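Equipment Plan and Budget for a Two-Gripper Tabletop Station
Project report, Wellwood robotics lab course

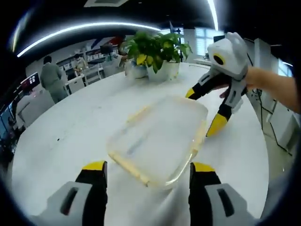

1. What we were asked to do

Our group had to plan the purchase of equipment for a second tabletop station. The first station has one pair of hand-held grippers, and every group in the course shares it. By March the sign-up sheet was full most afternoons. The task was to write a parts list, compare suppliers, and stay inside the amount the course could release this term. We did not build anything new. All testing was done with the grippers the lab already owns.

2. What the station needs

We split the list into items that have to be bought and items that can be shared. The grippers have to be bought as a pair. Two-handed tasks such as turning a glass dish or passing it across the table can't be practiced with one. Spare fingertips also go on the list. The yellow tips are the part that touches everything, and a station with no spares stops when one tears.

The table can be shared or taken from storage. Any flat top at standing height will do. A white top is convenient for clear objects only if the lighting is even, so we put a lamp on the optional list.

Test objects cost little but were missing from last year's plan. We want glass dishes, plastic cups, and a few boxes of different sizes. Clear glass is the hardest to pick up well with our grippers, and we expect to break some.

3. Suppliers

We looked at three suppliers.

Vomero sells complete gripper pairs with cables and a charger. The pair is $336. Spare fingertips are sold in packs at extra cost, and delivery is five weeks.

Lykkegaard sells a similar pair for $289. The cables are not included. Their fingertips are a different shape from ours, so the two stations could not trade parts.

Diltano only sells parts. We would have to print the housings and do the assembly. The parts come to $200, but this leaves out printing material and our own time. A group that tried it two years ago wrote in their report that assembly took most of the term.

4. Comparison

Price alone puts Diltano first. We dropped it anyway. The course needs a working station by the start of next term, and home-built housings would need their own testing before other groups could use them.

Between the other two, the gap is $47. Cables for the Lykkegaard pair would use up part of that. The rest did not seem worth having two kinds of fingertips in one lab. With Vomero, one box of spares covers both stations.

5. Proposed budget

Gripper pair, Vomero: $336
Spare fingertips, test objects, and tape: $70
Table: from storage, no cost
Total: $406

The lamp is not in the total. If money is left at the end of term, it should be the first thing added.

6. Open points

We don't have a firm shipping price. Vomero quotes it only when the order is placed.

Storage still has to confirm that a table is free. If it isn't, the station can go on one half of the long bench, but then the bench can't be used for soldering during the same hours.

The order form needs to go in five weeks before the end of term or earlier. One of us will hand over the parts list and the supplier quotes to the next group.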